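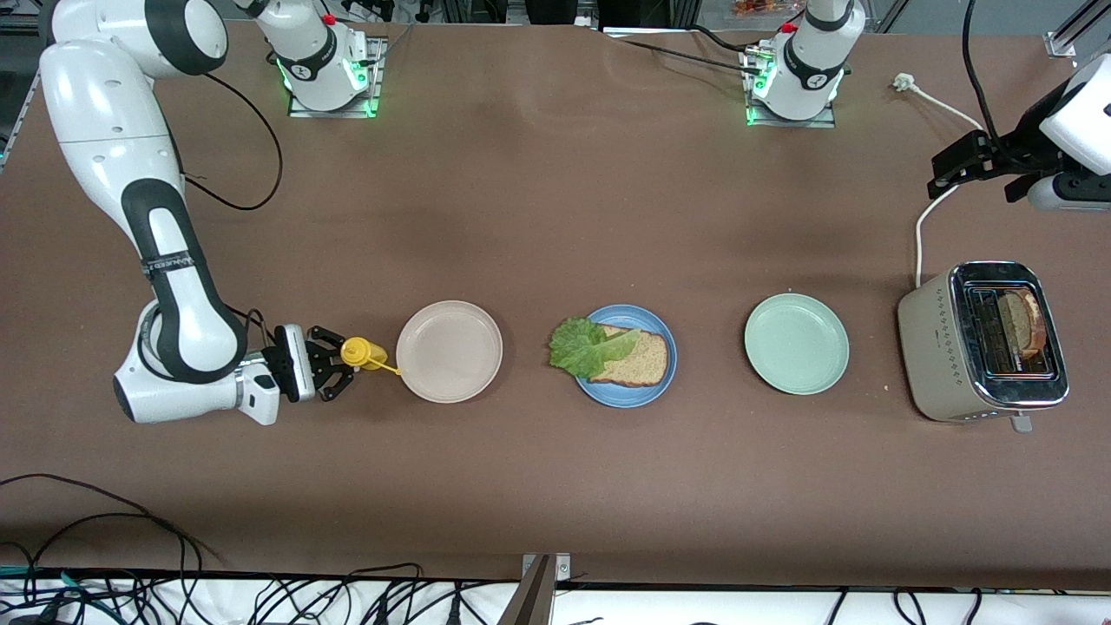
Sandwich bench, Plalelby kitchen

Photo gallery. Page updated 2025-06-01.

The Plalelby kitchen makes lunches for schools and worksites. In February it began working with Adeo on a two-armed sandwich bench, which is still being taught its job. Staff asked for a page that shows the work as it stands, with notes from the people who share the room with it. Shuzhen Pan, who runs the morning shift, collected the notes.

1. Mustard, bread and lettuce
The right arm has the mustard bottle, with the nozzle close to the rim of the pinkish-white plate. The slice on the blue plate has its lettuce on. Toast is the other part of the routine, and there is a browned slice sticking up out of the toaster at the end of the row. The left arm's gripper is open over the table.

Notes from the shift

Squeezing. Sauce bottles were the first thing staff wanted off their hands. On a full order the cold bench gets through 300 sandwiches before nine, and sore thumbs and wrists were the most common complaint in the injury book. The arms are a long way from that pace. For now all full orders are still made by hand.

Who teaches it. Four people from the kitchen have been trained to guide the arms through a task and save the run. They are paid at the higher grade while they do it. Nearly 2000 runs have been saved so far. Shuzhen goes through the bad ones with the Adeo technician at the end of each week.

Lettuce. Leaves are all different and the arms find them harder than bread. Two of the cooks worked out that it goes better if the leaf is picked up by the thick end, and that is how it is now taught.

Rosters. No shifts have been cut. The early start has moved back by 38 minutes for the people on training, as the bench doesn't need the ovens. Some like the later start. Others have said it makes the school run harder, and they have been able to stay on the old hours.

Stopping it. Each arm has a red button on top of its base. Anyone in the room may press one, for any reason, and doesn't need to ask first.

Cleaning. Still done by hand, by whoever trained last. Crumbs get everywhere. Please wipe towards the front of the table and keep wet cloths off the cables.

Comments about the bench can go in the book by the coolroom door or to Shuzhen directly.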